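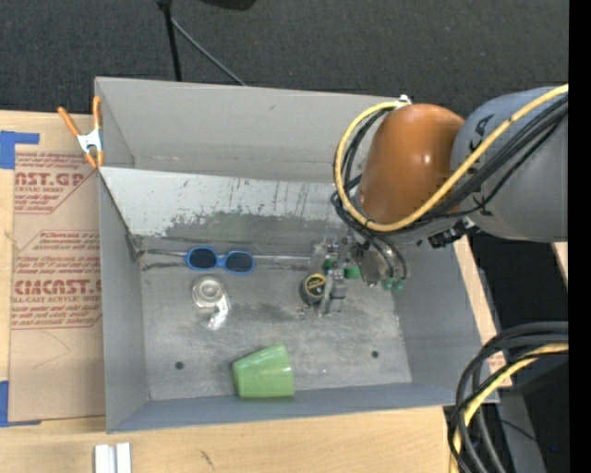 Tema 6. Presupuesto de una celda de recogida de piezas en cajón

6.1 Alcance de la compra

El brazo suele concentrar la atención en la primera reunión y deja fuera del presupuesto la mitad de las partidas. Para este tema se entiende por celda el conjunto de brazo, pinza, cableado, cajón, mesa y cámara fija. El ordenador de control se presupuesta aparte (tema 7).

6.2 Partidas

Brazo y controlador. Pedir oferta con plazo de entrega por escrito. Robles y Gatidetti cotizan el controlador por separado; Branance lo incluye.

Pinza. Anotar carga, apertura y tipo de dedos. Los dedos son consumibles: se piden 3 juegos con la primera compra.

Cables y mangueras. Medir el recorrido con el brazo extendido, no en reposo. Un lazo holgado junto a la articulación consume más longitud de la que indica el plano.

Cajón. El fondo y los paneles inclinados se rayan con el uso. Se imputa como material fungible, con reposición anual en diciembre.

Sujeción. Pinzas de resorte, cinta, escuadras. Importe pequeño — pero debe figurar.

Objetos de ensayo. Conviene mezclar formas y acabados: gafas de sol, un vaso de plástico, plástico transparente, piezas redondas oscuras. Partida de 47 euros en el caso Stolent.

6.3 Caso Stolent

Dos ofertas para el mismo lote de mangueras, racores y soportes: 1077 euros sin transporte y 1102 euros con transporte incluido. La diferencia es de 25 euros. Calcúlese a partir de qué coste de envío resulta preferible la segunda y justifíquese si el plazo altera la decisión.

Entrega del ejercicio: 24 de marzo de 2023, a R. Heitmann.

Utilizamos cookies propias y de terceros para mejorar la navegación. Aceptar | Configurar

Comentarios (3)

marcos_t: ¿El IVA va incluido en las dos ofertas de 6.3?

Roswitha Heitmann: Las dos van sin IVA.

Lidia P.: En 6.2 falta el mantenimiento del brazo. ¿Entra en el tema 7?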